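Bench arm purchase FAQ — Fullmont site
Updated March 2018. Questions to Lejla Milošević.

Are we buying the arm now or not?
Not yet. Sim first, then the quote. Nikola Bošković is running pick and place in simulation so we know what gripper we need before money goes out.

Which arm?
The sim uses a Franka Emika with a two-finger gripper. Doesn't mean we've picked it. Grgić and Burstead are both quoting, other makes welcome.

Why test on household stuff?
Mixed shapes. Flat thin things are the hard ones, a bowl is hard in a different way. If the fingers cope with both we can skip a second gripper, for now anyway.
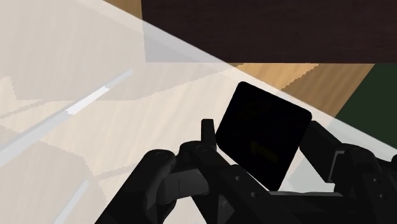 Finger pads are a seperate budget line. Put them under consumables, not under the arm. Last year's form had them in the wrong place and it came back twice.

What's the budget?
Arm is its own request, goes to Prerkeck for sign-off. Pads and small fixtures: 500 for the year. Sim time: 105 hours booked, don't go over without asking Nikola.

Do we need a new table?
Probably. Measure before you ask. Pedestal or table mount changes the reach, and the quote. Glass tops — fine in sim, not on the real bench please. 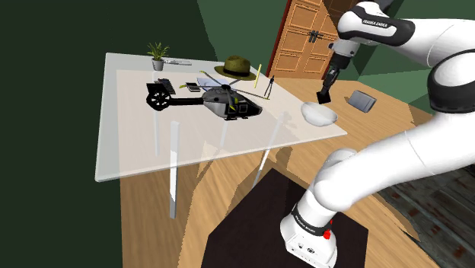

Reach gets worked out from the base, so send the base position with every layout. Layouts without it go to the bottom of the pile. Also say which way the door opens and how much floor you need to get past.

How long is delivery?
Burstead says about 6 weeks from order. Grgić hasn't said. Order won't go in before April.

Is training in the price?
Burstead yes, Grgić extra. Ask for it as it's own line on the quote either way.

Can my team add a task to the sim?
Yes — send Nikola the object list and rough sizes. No CAD needed. Keep it short.

Who signs?
Lejla, then Prerkeck. Paper copy still required, sorry.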